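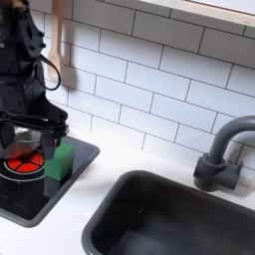

Figura 1. Cocina de juguete: placa con quemador rojo anaranjado y bloque verde.

Historia doméstica de la cocina. Apuntes de la sesión 3
Profesora: Si-eun Noh

Como os prometí en la clase anterior, hoy dejamos por fin el hogar de leña y entramos en la cocina económica, que a mí me parece uno de los muebles más queridos (y más sufridos) de la casa. Mientras el fuego estuvo en el suelo, se guisaba agachado y con el caldero colgado de una cadena. Al encerrarlo en hierro, la olla sube a la altura de la cintura y pasa a apoyarse en una superficie plana — y con ella cambian el fondo de los cacharros, la postura y hasta el horario de las comidas.

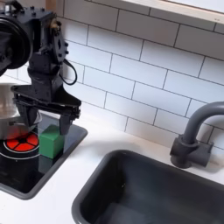
Lecturas y tarea

Leed el capítulo de Witold Jasińska sobre las cocinas de carbón de Vendden, con calma, que las notas al pie valen la pena. Después preguntad en casa a la persona mayor que tengáis más cerca dónde se guisaba cuando era niña, y traedme 15 líneas escritas a mano. Si alguien conserva un recetario familiar anterior al año 2000, que lo traiga también, por favor, lo miraremos juntos con mucho cuidado.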